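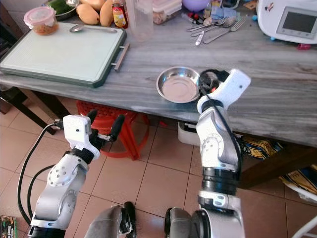 Cable Wear and Loss of Signal on a Two-Arm Kitchen Robot
Final project report
Prepared by Neema Mrema

1. Background

The Durby project studies how a two-arm robot can handle ordinary kitchen tasks at a household table. During the March trials, the right gripper stopped responding on 4 occasions. Each time the arm kept moving while the gripper held its last position, and the operator had to press the stop button. This report covers the search for the cause and the changes that followed.

2. Description of the fault

The gripper cable runs outside the arm and is held by clips supplied by Tiletti. The controller, a Kaditz unit, records a warning when no reply arrives from the gripper within 100 milliseconds. It does not stop the arm. The original safety plan assumed that it would, and the error was not found in review.

All of the failures took place while the arms were being drawn back from the table or lowered toward the floor. In these positions the slack in the cable gathers near the wrist and bends sharply as the arm turns.

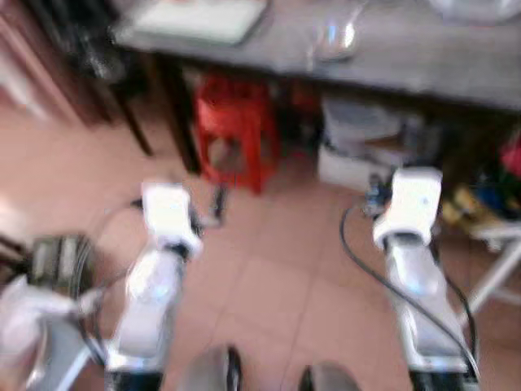
The lowering motion was therefore repeated on its own, with nothing in the grippers and at reduced speed. The fault returned after 900 cycles. When the cable was removed and flexed by hand, the signal dropped out at a point close to the wrist connector. The outer cover showed no damage, and earlier visual checks had passed the cable each time.

3. Corrective action

The cable was replaced with a more flexible type from Vondráček, and the first clip was moved farther back along the forearm to allow a wider bend. The controller settings were changed so that a missing reply now stops both arms. The new cable completed over 3,000 cycles without a warning.

4. Remaining concerns

The left arm still carries its original cable. It has shown no fault – but it follows a similar path and should be replaced before the next set of trials. A stop with both arms low also leaves the operator little room to reach the table safely, and the recovery procedure does not yet cover this case. A revised procedure is in draft and will be submitted with the updated risk assessment.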